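软木板这东西，买的时候以为自己会变成一个有条理的人。开个串，记录一下我和一块板子的拉锯。

起因是冰箱门。水费单、牙医的预约卡、一张 Gadia 洗衣液的优惠券，全靠三个磁铁撑着，每次拿牛奶都掉一张。掉到冰箱底下的就当缘分尽了。

于是下单了一块软木板，Brustolari 家的，红褐色木框，软木面带点斑点。商品页写“为您的灵感找一个家”。我没有灵感，我有一张欠了两个月的物业通知。

价格就不说了。说了我妈会打电话来。

到货那天我很兴奋，当晚就把冰箱上的东西全部转移过去。钉完退后两步一看：冰箱门的内容，换了个带框的版本，更显眼了。尤其那张物业通知，居中，像得了奖。

第一个教训：不要把所有东西都往上钉。板子一满，人就自动看不见它了。我有一张九月的体检提醒在上面挂到字都淡了，每天从它面前走过十几趟，眼神没有一次对上。

第二个教训：图钉。我买的是一盒 50 颗的彩色图钉，打算做颜色分类，红的是急事，黄的是要付钱的，绿的是可以拖的，白的是“其他”。

执行了一个晚上。第二天急着出门，手边摸到什么颜色用什么颜色。现在一张披萨店菜单是红色，急事。某种意义上也没错。

图钉原来的盒子是那种一掰就弹开的透明小盒，弹开的同时内容物会飞。光脚踩到过一次，从此对它有了敬意。后来换成一个深棕色的小托盘，圆角的，本来是放钥匙的。钥匙现在放哪儿，是另一个串的内容。

托盘的好处是看得见，伸手就拿。坏处是看得见，来吃饭的朋友会一边聊天一边拿图钉摆图案。

这周终于下决心：全部拆下来，清空，从一张便利贴重新开始。板子从墙上取下来平放到桌上弄，比站在椅子上仰着脖子舒服太多，早该这样。

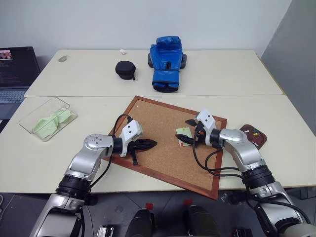 重新开张，首发阵容：浅绿色便利贴一张。

选浅绿色是因为家里只剩这个颜色。黄色的那本被我拿去垫桌脚了，桌子确实不晃了，所以不打算要回来。

顺便说下拆板子的考古成果：过期优惠券 12 张，其中那张 Gadia 的，那款洗衣液我后来原价买了两次。一张手写的“记得打给他”，没写他是谁。希望他过得好。

还有一张去 Fleltville 的火车时刻表，那趟旅行最后没去成。我盯着它看了一会儿，考虑要不要留着当装饰，最后还是扔了。扔完又从垃圾桶里捡出来。现在夹在一本书里，下次搬家再跟它重逢。

有人私信问便利贴为什么还要用图钉，它不是自带胶吗。问得好。软木面是颗粒的，胶粘上去撑不了多久，半夜会听见很轻的“啪”一声。你躺在床上就知道，又有一件事不用做了。

所以我的做法是胶那一边朝上贴好，再在上沿补一颗钉。钉要稍微斜着进，直着按进去的容易松。这是我在这块板子上学到的唯一一项真正的技能，简历上暂时还没写。

新规矩也定了，写在这里当公证：
一、同一件事只许有一张纸。
二、菜单不上板。
三、超过一个月没动过的，撕。
四、颜色分类这件事，以后谁都不要再提。

第二条已经在谈判了。楼下新开的那家确实不错。

另外想请教一下，板子挂多高合适？原来那位置是按我踮脚的高度钉的（当时手里拿着锤子，情绪比较高），结果上面三分之一全是死角，钉上去的东西等于进了档案馆。这次想往下挪，挪到眼睛平视的地方，可那里正好是电灯开关。

评论里有人建议干脆不挂，靠墙立在柜子上。试了，立了一个下午，挺像画廊的，就是每次钉图钉它都往后退一点，得用另一只手扶着。像在给一个不情愿的人打针。

也有人推荐用手机 App 代替。用过的，叫 Kim，提醒功能很好，好到我把通知关了。最后一次打开的时候右上角的红点写着 2,358。软木板最大的优点就是它不会显示数字。

更新：目前板上还是只有便利贴。没舍得钉第二张，空着真好看。水费单暂时回冰箱门上了。

再更新：磁铁掉了一个，滚到冰箱底下去了。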